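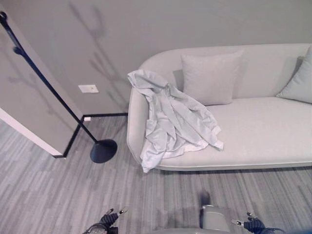 The cream sofa, with the white garment over its left end and the coat rack beside it.

Soft Things: a gallery from the Tumness living room

Welcome back to the room! If you followed our October gallery (the kitchen shelves, the mismatched mugs, the long argument over where the colander belongs) you already know how much we love a lived-in corner. This time we stayed on the soft side of the house – sofas, sweatshirts, pillows and all the clothes that make it as far as the living room and then stop. I've been wanting to put this one up for ages and I'm so glad it's finally here.

The idea came from Lăcrămioara Roman, who wrote to us after the kitchen pages to ask why home galleries always show the sofa with nothing on it. Good question! A sofa with a shirt thrown over the arm tells you so much more about how a room gets used. I looked back through our older pages and she was right, we had sofa after sofa with every cushion standing to attention and not a sleeve in sight.

So, the sofa. I adore the shape of it. The back starts low at the left and climbs in one long easy curve, and the armrest just melts into it with no hard corner anywhere. The seat is a single long cushion too, which I will always choose over three separate ones (no gaps for pens and coins to slide down!). There's a thin line of piping low along the front and that's all the trim it has or needs.

The pillows stay close to the same family, pale grayish white and a slightly deeper gray, one sitting up nicely and one tipped onto its corner. Costel Bălan thinks a sofa this light is begging for a mustard cushion and has told me so more than once. I like it quiet. With a plain gray wall behind, you start noticing the folds and the shadows, and the creases in that white cloth get to be the busiest thing on the whole sofa.

A word for the coat rack as well, because a black freestanding one against all that cream is such a good bit of contrast. If you're in a rental and can't put hooks in the wall, get one. Mine holds far too many scarves and has moved house with me twice.

From there we go in close, to the fabrics themselves.

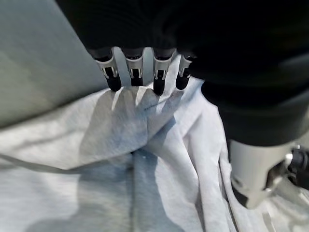

Light gray, a little heathered, with a fold gathered up under the fingertips.

I could look at this kind of cloth all day. It has that soft sweatshirt or jersey look, with lots of tiny tone changes that you miss completely from across the room. Flat gray can be a bit dull, I'll admit it, but a heathered gray picks up light along the top of every fold and goes soft and smoky in the dips. See how the creases spread out from the pinched ridge, and then off to the right the cloth relaxes into one long slope.

Brândușa Preda sews most of her own clothes and she had some tips for anyone with a pile of sweatshirts at home. Turn them inside out for the wash. Keep them away from towels, which shed on everything. Fold them, don't hang them, or you'll get those funny little points at the shoulders. She also swears by giving each one a good shake before folding, and I've started doing it and my drawer has never looked better – I can even shut it now.

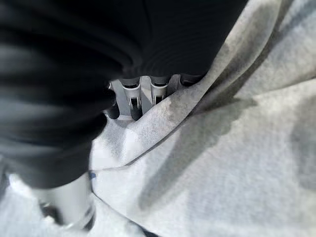

Black over gray: heavy rippled folds above, pale fleece below.

My favorite of the three! The black cloth hangs down in big soft rolls and it's so dark that you only get faint gray glints where it curves. Then right next to it there's the pale fleece with its bright ridge and that wide band of shadow. Same two colors as the coat rack and the sofa, more or less, only now it's all texture.

The fleece has some darker streaks toward the top right and it looks a touch worn, and I love it for that. Sólveig Steinarsdóttir wrote to me once that a sweatshirt only gets good after 30 washes. I'd believe it. My own best one is from a Trorkport fun run, the lettering is nearly gone, and I would rescue it before the television.

If you have a soft corner of your own, send it in. Chairs, beds, the end of the banister, wherever your sweaters land. Up to 7 pictures each please, and a line or two about the fabrics if you know them. Virgil Ghiță is putting together the next gallery, all about blankets, and he'd especially love to see old wool ones with mended edges.

Posted Mon 22 January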